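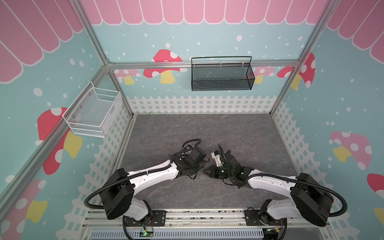 Club > Meetings > Minutes

Berdale Folk Music Club
Minutes, December 9, 2023

1. Previous minutes
Approved, though two members doubted that the May concert had been "a sellout." The wording was changed to "well attended."

2. Proposed live album
The chair read out the offer from Tavares Recordings to press 544 copies of a live album. Cost to the club: $1,850. The company expects the whole run to sell by spring. It did not say to whom. Our last CD is still in boxes, and the secretary asked that this be noted before anyone voted.

Several members questioned the track list, which leans on old ballads everyone has already recorded. The reply was that our versions are "fresh." One member asked which ones. No title was offered.

Decision put off until Tavares sends sales numbers for a similar record. 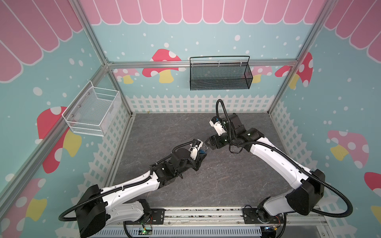

3. Guest act
Erkano has agreed to play a spring date for a fee of $1,102, meals extra. Those who heard the trio at the Tollia festival were split. The fiddle playing was praised; the singing was called "careful." The booking passed, with 4 against.

4. Sound system
The new speakers are said to have fixed the hum. Members in the back rows reported hearing it all through the last open stage. To be tested again with the hall lights off.

5. Any other business
A request for a second song circle was turned down, as the first one rarely fills its chairs.

Last updated by the secretary after corrections to item 3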